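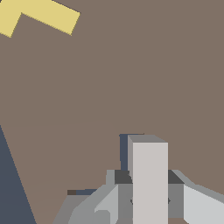
Tips for a first charity walk after having a baby in neonatal care?

Posted by Cornberg

Hi all! Our little girl spent her first five weeks on the neonatal unit and she is now a very loud, very wonderful eight-month-old. I want to do something to thank the unit, so I've signed up for the sponsored walk in May. It's 14 miles, which sounded fine when I clicked the button and sounds less fine now that I've told everybody at work!

A few things I'd love help with. I'm still nursing, so how do people manage that on a long walk? Is it okay to start training with the stroller or should I go alone? And how do you ask for money without feeling awkward? My page has a target of $275 (my sister says that's too low, but I didn't want to stare at an empty bar all spring). I also don't know how much of our story to put on there. My husband is happy for me to share it but he doesn't want hospital pictures on the page, and I feel the same way.

Thank you so much, this board got me through some very long nights.

Thorlacius

Oh, I'm so happy for you, and congratulations on your girl! I did the same kind of walk when my twins were ten months old and I would do it again tomorrow.

Nursing first. I fed them right before the start and had my mom meet me at the halfway stop with both babies and a blanket. If nobody can bring her to you, take a hand pump and a small cooler bag, and email the organizers beforehand to ask for a private spot. Ours found me a room in a church hall with a comfy chair! Wear a nursing bra you've already walked in. A new one on the day is asking for trouble, and so are new socks.

Training with the stroller is great for the short ones, but check with your doctor first if you had a C-section or any pelvic floor trouble. I did a short loop most mornings, one longer walk on Wednesday evenings when my partner was home, and added a mile or so when it started to feel easy. Do a couple of the longer ones without the stroller, because you walk differently with nothing to push (I kept not knowing what to do with my hands).

For the page, write it like you'd tell a friend. Mine was four short paragraphs: when they came, what the nurses did for us, how the boys are now, and where the money goes. No hospital pictures on mine either, just their muddy boots. I set my target low as well and ended up just over $2000, mostly in tiny amounts from people I hadn't talked to since school. I cried a lot that week, in a good way!

One more thing, the last few miles can bring up a lot of feelings. Bring tissues, and walk with somebody who won't mind.

Toto

good luck!! vaseline on your heels and toes. also ask if your job matches donations, mine did and I only found out after

Fileck

Yes to everything Thorlacius said about the pump. I'd add snacks, way more than you think, and drink plenty if you're still nursing. I went through mine by mile 5 and had to beg a granola bar off a very kind stranger dressed as a carrot. Such a fun day though, please come back and tell us how it goes!

Contact us | Community rules | © Parents' Board | Back to top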